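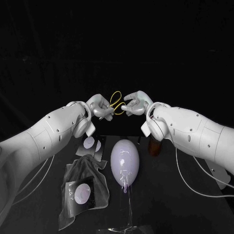 Section 4: Wrapping and finishing your balloons

By now you should have your balloons blown up and knotted (Section 3), and a clear bit of table to work on. Wrapping is the part most people enjoy best, so do put the kettle on first and give yourself plenty of time. A dark cloth or a dark tabletop is a great help, as pale tissue and clear film both show up nicely against it and you won't spend half the afternoon patting about for the piece you cut a moment ago!

You will need from your Sovorow Balloon Dressing Kit:

- the tissue sheets (there are 100 in the pack, so you can afford to spoil a few)
- the roll of clear tape
- the clear film
- a pair of scissors, which are not supplied

CAUTION: Keep scissor points turned down and away from the balloon at all times. Uninflated and burst balloons are a choking danger to small children, so pick up every scrap as soon as a balloon pops.

4.1 Cutting

1. Unroll the film and cut a piece 300 mm long. Lay it flat near the front edge of the table.
2. Cut two or three short strips of tape and hang them by one end from the edge of the table, where you can reach them easily.
3. Close the scissors and put them well to one side. We know it's tempting to keep them in your hand, but you will want all your fingers for the next bit.

4.2 Wrapping the neck

4. Take one sheet of tissue and crumple it gently, then open it out again. Crumpled tissue clings far better than a fresh, flat sheet.
5. Pass the tissue round the neck of the balloon, just where it begins to narrow, and pinch the upper edge together between your thumb and first finger.

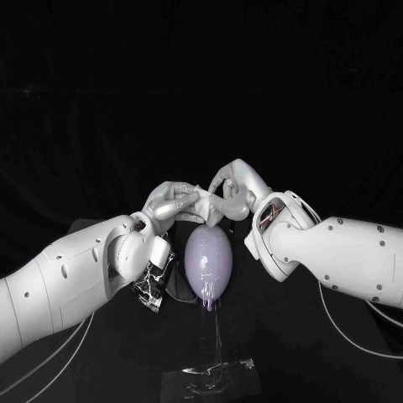
6. Keep hold of that pinch while you bring the rest of the tissue round with your other hand. It should sit snugly without squeezing, and a few untidy folds do no harm at all (they look rather pretty, in fact).
7. Fix the overlap with one strip of tape, tissue to tissue. Try not to let it touch the balloon, as pulling it off again can split the skin.
8. Gather the film loosely over the tissue and tape it in the same way.

NOTE: If your tissue tears, simply lay a second piece over the top. Farah Kwok, who wrote the first edition of this guide, always used two layers anyway.

NOTE: Streaks and smears on a balloon can usually be dabbed away with a soft, barely damp cloth. Let the balloon dry before you tape anything near it.

4.3 Keeping them until the party

9. Stand finished balloons in a cool room, away from lamps, radiators and sunny windowsills.
10. Check each knot before you go to bed, and again in the morning.

For spare tissue, quote part number 1131 when you order. Section 5 covers ribbons and hanging.

Print this page | E-mail this page

Related guides
Entili Paper Garland Set: getting started
Brirero Ribbon Curler: care and cleaning
Enex Hand Pump: set-up guide

We use cookies to remember which guides you have read. By carrying on, you agree to our use of cookies. OK | Find out more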